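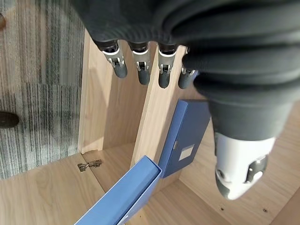
When should a robot give more weight to its wrist cameras than to its head camera?

When its hands are under, behind or inside a piece of furniture, and the head camera can no longer show where the fingers are in relation to the surface they are meant to touch.

6. Choosing between views during work at furniture

The previous section described how the Clulitel controller is trained from recorded demonstrations. In this section we look at one part of it in more detail: the step which decides, at each moment, how much each camera view should count towards the next arm command. We refer to this step as view weighting. It is small compared with the rest of the controller, but it accounts for most of the difference between our results and those of the Skillier baseline on tasks in which the hands go out of sight.

6.1 The problem

A head camera gives a wide and steady view. It shows the whole work surface and, in most poses, both arms, and it is the natural choice for planning a reach. Its weakness is that it looks down from above. Tables, shelves and cabinet walls all hide what is below or behind them, and these are the places where a household or office robot has to put its hands. Lifting a table is the plainest case. The grip must be made on the underside of the top, and the last part of the movement takes place where the head camera cannot follow it.

A wrist camera has the opposite character. It stays close to the fingers, but it moves whenever the arm moves, its view is often filled by the hand, and it gives little sense of where the robot stands in the room. Objects that are large in the wrist view may be of no importance to the task. In early tests a controller trained on the wrist views alone reached well over short distances and lost its way over long ones.

The usual answer is to give the controller all views at all times and let training settle the matter. Skillier works in this way. We found that with a modest number of demonstrations this leads to a controller that leans on the head view throughout, including the parts of the task in which that view holds no useful information about the fingers. The cause appears to lie in the data. Most of each recording is made up of free movement, during which the head view is the better guide, and the short period near contact has little influence on training.

6.2 Method

View weighting adds a score for each view. The score is produced from the image itself, together with the current joint angles of both arms, and is updated at 50 Hz. The scores are passed through a smoothing filter so that the controller does not jump from one view to another between steps. They are then used to scale the features from each view before these are joined.

The joint angles matter here. From the arm pose it is possible to work out where the fingertips ought to appear in the head image. If the image shows tabletop or cabinet wall at that point, the fingers are hidden and the score for the head view should fall. The controller is not given this rule directly. It is trained with an extra target, called the visibility target, which states for each hand whether the fingertips can be seen from the head. Labels for this target were made by hand for a part of the training set and filled in for the remainder by a separate classifier.

A hand that is partly hidden is treated as a case of its own. We first tried a simple two-way label, visible or hidden, and the people labelling the recordings disagreed most often over frames in which some finger joints could be seen and the tips could not. Adding a third label removed most of these disagreements. It also gave the controller a smoother change in score as a hand passed under an edge.

Each arm has its own score. This is needed because the two hands rarely disappear at the same moment, and because they are often hidden to different degrees even when the arms are in matching poses. A single score for the pair caused the better-seen hand to slow down and wait for the other - an effect which was easy to spot and which made two-handed grips uneven.
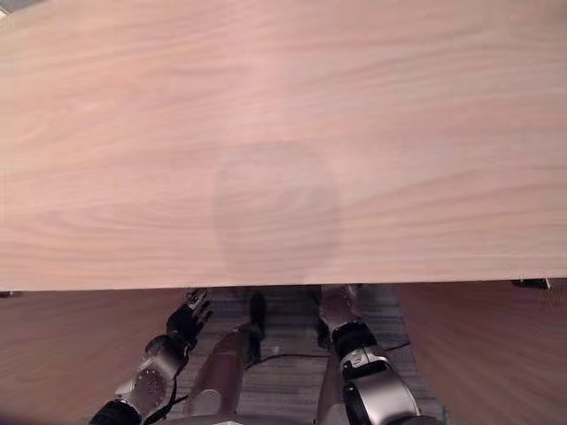
Figure 7. Both hands beneath the front edge of a tabletop, seen from above; the right hand is mostly hidden by the tabletop.

Figure 7 illustrates the point. The forearms rise on either side of the robot in roughly symmetrical poses, yet the jointed fingers of the left hand are much easier to make out than those of the right, for which only the lower part of the fingers shows. The tabletop takes up most of the view and offers little for the controller to hold on to apart from its front edge. A view of this kind is still of value, as the line of the edge tells the controller how the body is placed relative to the table. For this reason the score for the head view has a lower limit and is never allowed to reach zero.

6.3 Training data

The training set is the Rutonov collection, which contains 1000 demonstrations recorded at the Hagedorn site by trained operators. All were made with ordinary office furniture and its usual contents. The tasks include gripping the edge of a table with both hands, reaching into an open cabinet compartment, taking a document box from beside a divider and putting a folder back in its place.

Operators were asked to work at their own pace and were not told which parts of the movement would be studied. Failed attempts were kept if the operator recovered and finished the task. Recordings in which a camera view dropped out were removed before training, and the same set of recordings was used for every controller compared in this section.

The furniture was moved between sessions so that the controller could not learn one fixed layout. Lighting was left as found. Pale wood surfaces under strong light gave the classifier some trouble, in particular where a soft shadow on the wood resembled the outline of an object. These errors were corrected by hand when they were noticed during labelling, but it is likely that some remain.

6.4 Test procedure

Each controller was run for 50 trials on each task. A trial began with the robot standing before the furniture with its arms lowered, and ended when the task was complete, when the time limit was reached or when the safety operator pressed the stop button. The starting position of the robot was changed for every trial according to a list drawn up in advance and shared by all controllers. Trials with different controllers were mixed, so that slow changes in the hardware or the light would not favour any of them.

A grip on the table edge was counted as complete only when both hands bore against the underside and held for the full test period. For cabinet tasks, the item had to be grasped and lifted clear of the compartment without a fall. Touching a divider or side wall was allowed. Pushing the cabinet out of place was not, and ended the trial.

6.5 Results

On the table task, the controller with view weighting failed in 6 of 50 trials. Most of these failures came from a poor starting reach, before either hand had gone under the edge, and view weighting could not have prevented them. The Skillier baseline failed far more often, and in a different manner. It brought the hands close to the edge without difficulty and then stopped short or pressed the fingers against the front face of the top. The recorded commands show small back-and-forth movements at this stage, which would be expected of a controller looking for fingers it cannot see.

On the cabinet tasks the gap was narrower. A cabinet seen from above shows its compartments clearly, and the hand is hidden only when it goes down beside a divider or behind a taller item. View weighting led to 7 failures in 50 trials on the document box task, the hardest of the group. In several of these the thumb met the divider early and the remaining fingers closed on nothing. The wrist view was scored highly in all of them, and correctly so by our visibility target, but the thumb itself covered much of the area in which the divider would have been seen.

This last result marks a limit of the method. The visibility target asks whether the fingertips can be seen from the head. It does not ask whether the wrist view shows the surface that the fingers are about to meet. A wrist camera can have a fine view of the hand and a poor view of everything beyond it. We tested a version with a second target of this kind on a small number of trials. It raised the cost of labelling a good deal and we do not report it further in this paper.

6.6 Effect of the individual parts

Three parts of the method were removed in turn. Without the smoothing filter, the success rate on the table task changed little, but the arms shook visibly at the moment the hands passed under the edge, and the safety operators asked for these runs to be kept short. Without separate scores for the two arms, grips became uneven as described in Section 6.2. Without the visibility target, the scores stayed close to their starting values and the controller behaved much like the baseline.

The lower limit on the head view score was also varied. Low values made the robot drift sideways during long grips. High values brought back the hesitation at the table edge. The value used in all reported tests was chosen on separate trials, which were not included in the results above, and was kept the same for every task.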